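MEDIA RELEASE

22 February 2024

Rullstead's home internet co-op opens its doors to the whole valley

I started Rullstead Community Internet at my kitchen table because I was sick of watching my emails crawl out one line at a time, and today I get to tell you we're open to every household in the valley. Every single one! If you've been on our waiting list since last August, thank you for your patience, and please check your inbox tonight.

We've had 291 homes on the trial so far, mostly on the Trutov side of the creek where the old phone lines were at their worst. They've put up with a fair bit from me (sorry again about the Sunday outage) and they've told me exactly what they thought of the modem instructions, which have now been rewritten from top to bottom. Setting up at home is four steps and you won't need a screwdriver.
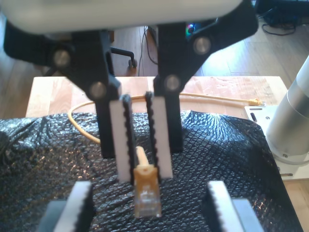

The plan itself is called Pop. It's one plan at one price, with no lock-in contract, and if you move house you can take it with you anywhere in our area. I know the big companies love a table with nine columns and a footnote under each. I never could make head or tail of those, so ours fits on a postcard — I've had the postcards printed, and they're on the counter at the library and the bakery.

Gimov, the building firm on the main road, has let us use the front half of its old showroom as a shop. Come in with your questions, your bills from your current provider, or a laptop that's been misbehaving. The kettle's on most mornings and there's parking around the back, off the laneway.

We can reach 4000 homes with the lines we have now. Farms past the weighbridge will take a bit longer, and I'd rather tell you that up front than have you ringing me in winter. If that's you, put your name down anyway — it helps us work out which road to do next.

Joining is open from this morning at the shop or on our website. Pensioners and students pay no joining fee, and neither do community halls, sports clubs or the fire shed.

Media are welcome to drop in for a chat or a look around during shop hours.

ENDS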